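My Month of Going to Bed Early

February 6, 2020

In October I read that adults who go to bed at the same time every night are calmer, thinner and better with money. I am none of those, so I picked 9:30 and told everyone at work. That was the mistake. Once your coworkers know your bedtime, they never stop asking how it's going.

The first week was fine. I lay in the dark and listened to the Rostgate bus go by, full of people who were still having an evening. I had an app counting my sleep, and after 108 hours of it I was awarded a small cartoon owl. I didn't feel thinner.

By the second week I was waking up at 4:15, wide awake, with nowhere to be. The bakery in Belent opens at six. I know this because I stood outside it twice — the second time with exact change. I also reorganized the spice drawer, which now has two jars of cumin at the front and a great deal of resentment at the back.

Shopping didn't help either. I read 34 pages of reviews for a Trirby pillow and then bought the cheap one.

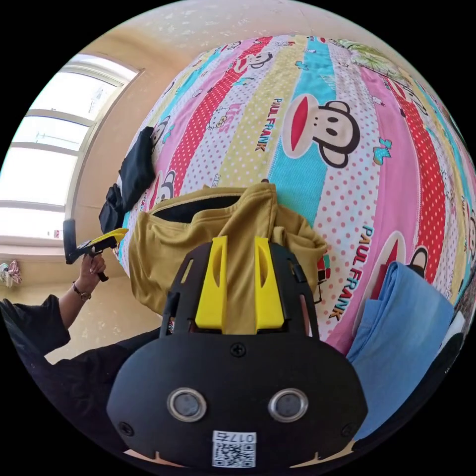 The striped duvet, still the loudest thing I sleep under.

I'm back to midnight now, more or less. The owl sends me reminders. My coworkers have moved on to asking about my sourdough.

2 comments | 3359 shares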